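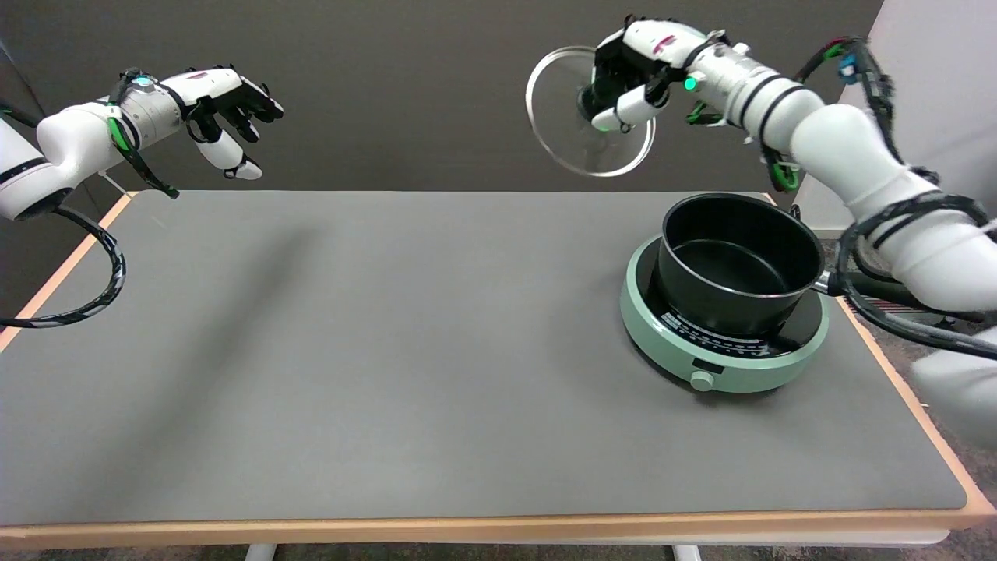

Lid up by the knob, pot open on the cooktop, left hand empty.

Lids, Cables and Hot Pots: Kitchen Tips for a Two-Armed Helper
Posted May 24, 2018

If you have been reading these pages for a while you know I had been looking forward to the soup season with the Vorus, and you may also have noticed that the soup posts stopped rather suddenly in March. Well, we had a mishap. The right arm lifted the lid off a pot of barley soup, swung out to set it down, and a loop of its own cable caught the pot handle on the way by. The pot went around like a weathervane and then off the cooktop, and the lid landed in the soup. I was standing far enough back that only my slippers suffered, but the wrist joint took a good soaking and the repair from Skurkis came to $2,230. I could have bought an awful lot of barley.

So I have spent the spring going back over how we set up the table, and I thought I would put down what I do now. Some of it you will find fussy. I would have found it fussy too, back in February!

Look at the handle before anything else
A long-handled pot is a lovely thing for a person and a bit of a menace next to an arm. On a round cooktop there is no natural place for the handle to go, so it ends up wherever you happened to put it down. Mine used to stick straight out to the right, under the right arm, and you can see in the picture how close that brings the handle to the arm and its cables. These days I turn it toward the back of the table, and if I am cooking a full pot I use the one with two short ears instead. Check it again after stirring. Pots creep.

Tie the cables with the arm bent
I had tied all of mine with the arms stretched out, very tidy, and as soon as the elbow folded up there was slack hanging everywhere. Bend the elbow as far as it will go in your recipe, then clip, then run the whole motion with the power to the cooktop off and watch the loops. Any loop that would go over a coffee mug is too big. Leave enough that nothing pulls tight at the wrist, though – the lady on the Skurkis help line told me they see as many tugged connectors as snagged ones. I use the soft Imeck wraps, which come off without scissors.

Give the lid a parking spot
Our poor lid had no proper home. I had told the arm "to the side" and left it at that. Now a folded dish towel goes on the mat, well away from the cooktop, and I teach that spot with the real lid in the hand. Glass on a bare tabletop skates, particularly with steam on it.

While you are at it, tighten the knob. They work loose from all the lifting, and a lid that wobbles in your own fingers will swing in a robot's. A quarter turn with a screwdriver on the inside is usually enough. If the screw spins and never bites, buy a new knob.

Mind the steam
Have the lid tip away from you and away from the wrist as it comes up. I teach mine to crack it open at the far side first, hold for 2 seconds, and then go all the way. You lose the worst of the steam and the drips run back into the pot where they belong. A lid carried flat and then tipped later will pour a surprising amount of hot water on whatever is underneath, and on our evening that was very nearly the power strip.

Keep the cooktop on its own outlet
My little induction cooktop draws 2,000 watts with the knob all the way up, and I had it on the same kitchen circuit as the Vorus. I never tripped the breaker, I will say that for myself, but the electrician made a face. If the breaker goes while an arm is holding something over a pot, you would much rather it only took the burner.

Know where the stop button is, with your eyes closed
When the pot started to turn, I reached for the pot. Please don't! Everybody's hands want to do it. Put the stop button on the side you stand on, somewhere you won't have to lean across the table, and practice slapping it a few times with cold water on the stove. Remember too that stopping the arms leaves the burner going, so that is a second thing to turn off.

After a spill
Stop the arms, turn the burner off, and unplug both before you so much as pick up a sponge. Blot the joints with a dry cloth and leave the spray cleaner in the cupboard. I wiped mine down, thought it looked fine, and switched it on again the same night, and I suspect that a good part of the bill was for that. Let it sit, and call whoever services it.

The table at Kershaw, where I teach the beginners' class, is set up this way now as well, and we do the first lid lift of every class over an empty pot. Barley soup is back on next month's page, with less salt than before.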